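How do I sort a giant button stash without losing my mind?

Haziq Chong
I inherited my aunt's buttons and I'm thrilled! There are nearly 1000 of them, all in one cookie tin, and I want to use them on quilts and kids' cardigans. Color, size, or material? Drawers I've got:
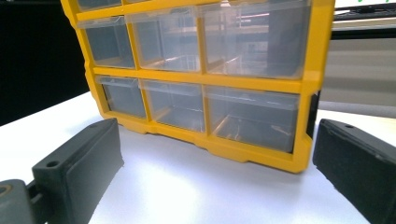 Yellow organizer, clear drawers

Mingxuan Song
Color first, always! You pick buttons to go with yarn, so you'll be hunting by shade. Keep matching sets threaded on a loop of cotton, and give shanks a drawer of their own (they roll everywhere). I tip mine out on a bare white surface so the creams and ivories show up.

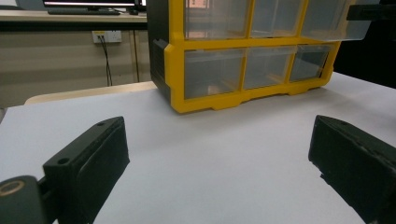
White tabletop, good for telling creams apart

Wash the old ones in lukewarm soapy water, but keep metal and wood ones out of it.

hollum_knits
size. i did color and redid it all in August

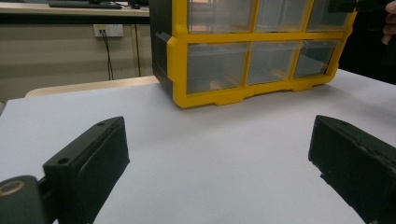 Also check for glass before you toss them in together, it chips. Tap one on your tooth, glass feels cold and clicks. I found 2 lovely green ones in a bag of shirt buttons that way, still so happy about it!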